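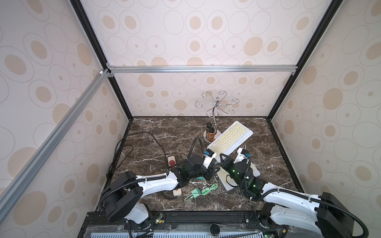
About Halgate

Halgate is a small shop for used desk things and dressing table things. We buy them, clean them, repair them when it is possible, and sell them again. My name is Dalva Nogueira and I opened the shop on 23 April 2021 together with my daughter Érica. Before this I worked for many years in the stationery department of a big store, and Érica was repairing office equipment for a company called Clodard. English is not the first language of either of us, so please excuse us if a phrase on this site sounds a little strange.

What we sell

Keyboards are the biggest part of our work. We like the light colored ones, white and cream, and we always look for keys in a softer color. The cream keyboard with the pale yellow keys, on the dark brown marble pattern, is a good example of what our customers ask for. A smaller white one is lying near it. Many people write to us with the measures of their desk and ask which size will fit, and we are happy to answer this kind of question.

The second part is stands and holders for the dressing table. We have chrome wire stands with hooks, also the ones in the shape of a little tree with curled arms on a round white base. They are meant for necklaces and rings, but one of our customers hangs her keys on it and another one uses it for tea strainers. We also keep trays, small mirrors, pen cups, letter racks and desk lamps.

Small bottles with black caps come to us very often inside of boxes that we buy from houses. We keep the nice ones for display. We do not sell what is inside of them, and if you want a bottle we will give it to you empty and washed.

The colors of our pictures

People ask about the wallpaper with the ovals and rings almost as much as about the goods. It has beige and tan on a pale pinkish white, and it is Érica who likes it. I wanted a plain wall. I must admit that the cream things look warmer in front of her pattern, and the brown and white of the marble pattern makes a good contrast with a light keyboard. The wallpaper is not for sale, I am sorry.

How we prepare the goods

Every keyboard is opened. The keys are taken off, washed in warm water with mild soap and dried on a towel until the next day. Érica tests each key 3 times with two different computers. If a key is weak, we write it in the listing, and the price is lower. We do not paint keys and we do not make yellow plastic white again with chemicals, we find that it becomes fragile after this treatment.

Wire stands are cleaned with a soft cloth and a little vinegar. Where the chrome is scratched we leave the scratch. Bent hooks we try to correct by hand, slowly.

For the packing we use paper and used cartons. Your parcel may carry the name of another firm, very often Viten, who have their storage next to us and give us their boxes.

Until the end of last year we have sold 3,877 items. I know the number because I write each of them in a notebook, with the color and the city where it went.

Guarantee and returns

Keyboards have a guarantee of 90 days. Please keep the carton for this time. For other goods you can return them if they arrive broken or if the color is very different from what you expected. Write to us first and we will send you the address.

Selling to us

We buy single pieces and also full boxes. Send us a short message with the condition and what you would like to be paid. We need mostly:

Light colored keyboards, all sizes, with cable
Jewelry stands in wire, any height
Desk lamps that still work
Letter racks and pen cups in metal

We do not take printers or screens.

Visiting

The shop is in the courtyard behind the Wilczyńska bakery, second door. We are open Tuesday to Saturday in the afternoon. In May we close for one week to visit the family, the dates will be on the door and on the first page of this site.

Dalva and Érica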